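Oct 13, 2022, sofa pick-up task, Velside

Hand-held gripper again, household clutter to basket. Leanne Ellwood collected, I did the log and the checks afterward. 114 runs kept, 9 thrown out.

Most of the rejects were the tissue and the scrunchie. Soft things on fleece, and the fingers pick up a fold of blanket along with the item. Boxes are fine if you come at them across the short side. Leanne says the spoon is the one she has to think about, and she now takes it by the handle, never the bowl.

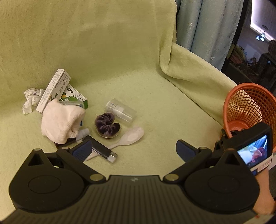 People and shifts

Set before a run: blanket over the seat and armrest, orange mesh basket against the armrest with the rim tipped toward the items, jaws open over the clutter. Medicine boxes, towel, lighter and the rest go down loose. Don't line them up.

Veerle Prins used to do the tidying passes at Wingate by hand and wrote the old work sheet. She moves to reviewing in November. She isn't against it but said she'll miss being on her feet, and the review desk pays the same for now. I asked for that in writing.

Leanne's wrist was sore by run 53. The tool is heavy out front. We swapped every half hour after lunch and it helped. Put the swap on the sheet so it doesn't depend on who is in charge.

Batch is filed under 2837. Still to do: new finger pads from Akyol, ask Iltelon whether rejected runs count toward the collector's total. Leanne thinks they should and so do I.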